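Section 4. Comparing Two Grippers on the Tabletop Test
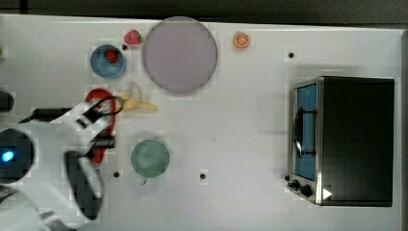 Mercy Owino

This section covers the side-by-side trial of the Hellora and Lema grippers on the Plurnalum bench. Finish the arm set-up in Section 3 first. Allow 50 minutes for each gripper.

Before you start

You will need both grippers, the wrist adapter, the toy kitchen set and the Skament controller with the trial program loaded. The toaster oven stays on the right side of the table for every run. It is an obstacle in this test, and the arm should never touch it. Leave it unplugged.

4.1 Fit the gripper

1. Move the arm to the park position and switch off motor power at the controller.
2. Attach the wrist adapter and tighten the screws by hand, then a quarter turn with the key.
3. Connect the gripper cable. Leave enough slack for the wrist to turn fully both ways.
4. Switch motor power back on and open and close the fingers five times with nothing between them.

CAUTION: Keep hands off the table whenever motor power is on, even if the arm is still.

4.2 Lay out the items

5. Set the large plate near the upper center of the table, with the blue bowl to its left.
6. Put one strawberry in the bowl and the other by the top edge of the table, to the upper left of the plate.
7. Place the banana below and to the left of the plate, and the green cup below the banana.
8. Put the orange slice between the plate and the oven, toward the top.

Note: Exact spacing is not important, but use the same layout for both grippers. Marking the table with small bits of tape helps.

4.3 Run the trial

9. Set the closing force to 11 on the controller and the speed to slow.
10. Start the program. It makes 135 grasp attempts, with pauses for you to reset the items.
11. Write down each drop, missed grasp and double grasp on the log sheet – the controller only records finger position.
12. Park the arm, swap grippers and repeat from step 1.

If the fingers stall before closing, the controller shows code 114. Press Stop, clear the item and check that the cable is not caught at the wrist.

Last revised September 2018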